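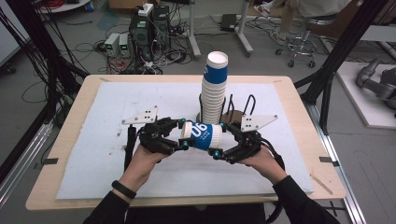
*By Somkiat Khunthong*

The Vavholm Review will pay its contributors a flat fee for the first time this fall, the magazine's editors told subscribers on Wednesday.

Writers will get $585 for an essay or a long review and $38 for a short notice of up to 527 words. Until now the quarterly has paid in copies, plus a year's subscription for anyone who appeared in it twice.

The money comes from the sale of the Review's old office on the harbor in Gusulum. Its two editors have worked from home for most of the past three years, and the building was used mainly to store back issues. Those have gone to the Rurnum library, where readers can ask for them at the front desk.

Payment is due within 20 days of publication. A writer whose piece is accepted and then dropped will get half -- a point several regular contributors had asked for in letters to the magazine.

Chaiyaporn Press, which prints the Review, is not part of the arrangement and will go on setting its own terms for the poetry chapbooks it publishes under the same cover design.

Essays and reviews for the fall issue are being read through the end of July. The editors want theater and gallery criticism in particular, and will look at work from people who have not published before. Pitches should be one page or less. Finished drafts are also fine, but the magazine does not return paper manuscripts.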